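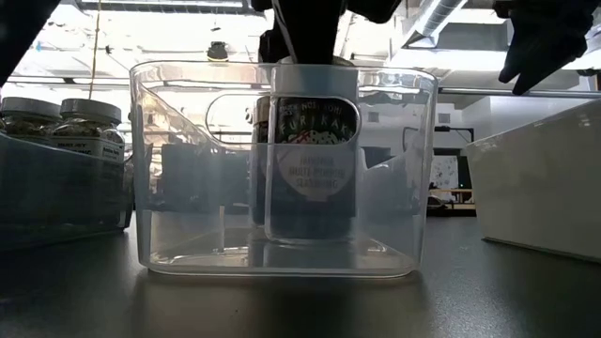
로봇은 정말 혼자서 배울까?

"로봇이 스스로 배웁니다!" 이런 광고를 본 적 있나요? 듣기만 해도 멋지지요. 그런데 이런 말을 들으면 한 번쯤 물어봐야 해요. 누가 가르쳤는데요? 몇 번이나요? 어디에서요?

양념병 하나를 통에 넣는 일을 생각해 봅시다. 여러분은 아마 네 살쯤부터 할 수 있었을 거예요. 병을 잡고, 들고, 통 안에 세우면 끝이니까요. 로봇에게는 이게 꽤 어려운 일이에요. 병이 어디 있는지, 얼마나 세게 잡아야 하는지, 언제 손을 놓아야 하는지 하나도 모르는 상태에서 시작하거든요.

그래서 사람들은 로봇에게 '예시'를 모아 줍니다. 예시란 일을 처음부터 끝까지 한 번 해 본 기록이에요. 보통은 사람이 로봇 팔을 조종해서 병을 옮기고, 그동안 카메라는 영상을 찍고 컴퓨터는 팔의 관절이 얼마나 움직였는지 적어 둡니다. 한 번 하면 예시 하나. 그다음 병을 꺼내서 조금 다른 자리에 놓고 또 합니다. 그리고 또 합니다.

Clinside라는 연구실에서는 양념병 정리 하나를 가르치려고 예시를 687개 모았어요. 그중 178개는 쓰지 못하고 빼 버렸습니다. 병이 미끄러지기도 했고, 조종하던 사람이 중간에 멈칫하기도 했고, 기록이 끊기기도 했대요. 남은 것은 509개예요. 직접 빼 보세요, 맞나요?

이 일을 맡은 Amedeo Ferraro 아저씨에게 로봇이 똑똑하냐고 물어봤어요. 아저씨는 한참 생각하더니 이렇게 대답했어요. "끈기는 우리가 더 있는 것 같은데요. 오후 내내 같은 병을 넣었다 뺐다 했으니까요."

투명한 물건은 왜 까다로울까?

속이 훤히 보이는 플라스틱 통은 사람에게 편리해요. 뚜껑을 열지 않아도 안에 뭐가 있는지 알 수 있으니까요. 그런데 카메라로 보면 통의 벽 너머로 뒤쪽 물건이 흐릿하게 비치고, 통 안에 든 병의 아랫부분도 뿌옇게 보일 수 있어요. 바닥에 병이 비치기도 합니다. 어디까지가 진짜 병이고 어디부터가 비친 모습일까요? 컴퓨터는 이런 것을 헷갈릴 수 있어요. 하얗고 불투명한 통이라면 벽이 어디 있는지 찾기가 좀 더 쉽겠지요.

병도 제각각이에요. 어두운 유리병이 있고, 속의 가루가 초록빛으로 보이는 병도 있어요. 이름표가 큰 것도 있고 작은 것도 있습니다. 한 가지 병만 보여 주면 로봇은 그 병만 잘 잡게 될지도 몰라요.

그럼 많이 모으기만 하면 될까?

글쎄요. 똑같은 자리에서 똑같은 병을 수백 번 옮긴 기록은 숫자만 클 뿐이에요. 구구단 2단만 백 번 외운 친구가 7단도 잘할 거라고 믿을 수 있나요?

시험하는 방법도 잘 살펴봐야 해요. 연구실에서는 로봇에게 한 번도 보여 주지 않은 병으로 20번 시험을 했습니다. 연습 때 쓴 병으로 시험했다면 점수는 더 높게 나왔을 수 있어요. 하지만 그건 답을 미리 본 시험지와 비슷합니다. 그러니 어느 회사가 "우리 로봇은 양념병을 정리할 줄 압니다"라고 하면 어떤 병으로 시험했는지부터 물어보세요.

로봇이 배운다는 말이 거짓말이라는 뜻은 아니에요. 예시를 많이 보고 나면 조금 다른 자리에 놓인 병도 잡을 때가 있거든요. 그 점은 저도 신기합니다. 다만 '스스로'라는 말은 아직 의심스러워요. 병을 고른 것도, 실패한 기록을 골라낸 것도, 이제 그만해도 되겠다고 정한 것도 모두 사람이었으니까요.

집에서 해 보기

준비물은 플라스틱 통 하나와 깨지지 않는 작은 통 두세 개입니다. 친구의 눈을 가리고, 말로만 설명해서 작은 통을 큰 통 안에 세우게 해 보세요. "조금 왼쪽"이 얼마만큼인지 서로 생각이 다를 거예요. 다섯 번 해 본 다음 작은 통을 다른 것으로 바꿔 보세요. 무엇을 다시 설명해야 했는지 공책에 적어 두세요.

낱말 풀이
예시: 일을 한 번 해 본 기록
그리퍼: 로봇 팔 끝에 달린 집게 손
관절: 팔이 구부러지거나 돌아가는 부분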